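Tabletop Chores Project, July progress report
To: Peiyu Ye, Senesberg
From: Emmett Halvorsen, Flelbridge

Quick one, full numbers to follow once Tan signs off on the logs.

Where we are
Question you funded was can an arm put a table in order without a person stepping in. Short answer, sometimes. Tidying small blocks in simulation is our stand-in for clearing a workbench or a kid's play table. 222 runs since last report. Reaching the right thing is mostly fine now. Letting go in the right place is not.

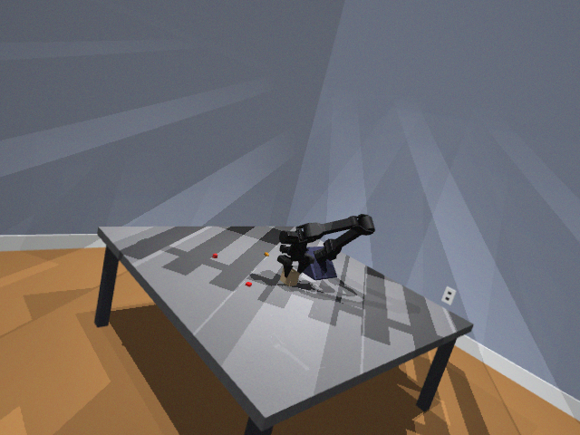

Biggest change is lighting. We used to train under flat light and the policy fell apart as soon as shadows got added. Now every run gets its own light and shadow pattern. Scores droped for the first stretch, then came back. Still below where I want them.

Wrist view
Moved most of the decision making to the wrist view. Wide angle, so the tabletop bulges and anything small gets very small. The tan block between the open fingers is easy for it. Red cubes way out from the gripper, less so, it loses track of which one it was going for. Usden thinks more resolution, I think better memory between frames. Trying both.

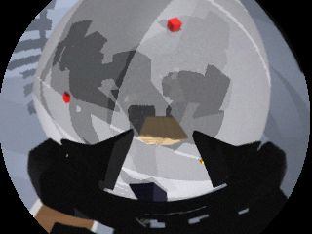

Not working yet
- Small pieces close together. Picks one, nudges the other.
- Recovery after a miss. It just tries the same grasp agian, up to 8 times before timeout.
- Speed. Almost 21 seconds per piece, a person wouldn't put up with that at home.

Next
100 runs with soft items (socks, dish towels), Tan building the models now. No real kitchen trial before those look decent. Need a yes from you on the extra compute before August, otherwise soft items slip.

Emmett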